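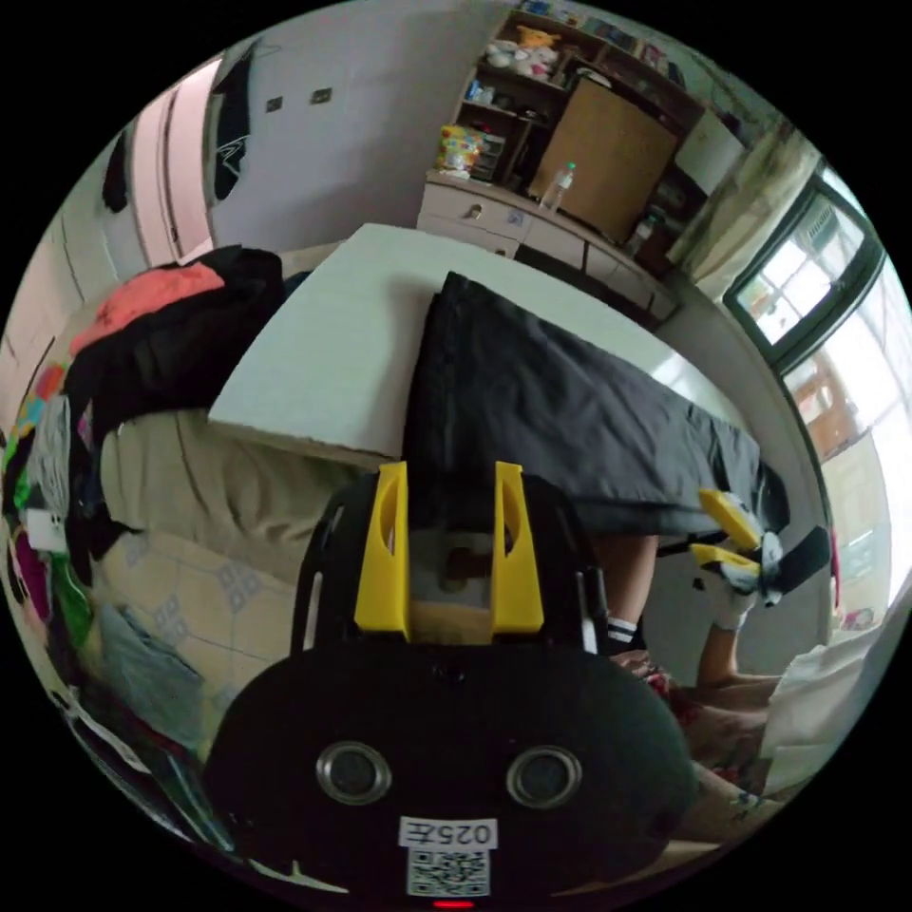
What should a recording rule for hand-held grippers say first?

Who stops, and when. Our first draft at Cinlow opened with a definition of "gripper" that ran half a page, and everyone skipped it. The version we handed in opens with the stop rule: either operator may call a halt, the other lets go of the cloth, and the take is marked void even if it was going beautifully.

Rule 2 covers labels. Each gripper keeps its own sticker and its own side, left or right, for the whole session. We wrote this after Fivdale, our practice set from November, in which 40 takes had the sides swapped and one of us spent a weekend finding out which.

Rule 3 is the work surface. A flat board goes under the cloth whenever folding is done on anything soft. The Skandis guideline we started from assumes a lab bench, and also a lab.

Rule 4 limits a session to 50 takes. Gunn, our checking script, will accept more, but it will also accept a file with no video in it, so we did not treat its opinion as binding.

Two points are still open. We have no agreed wording for a "finished" fold, and the 2 graders differed most on black cloth, where creases are hard to make out. For now the form has a box marked "unsure". It gets a lot of use.

Submitted 13 February 2025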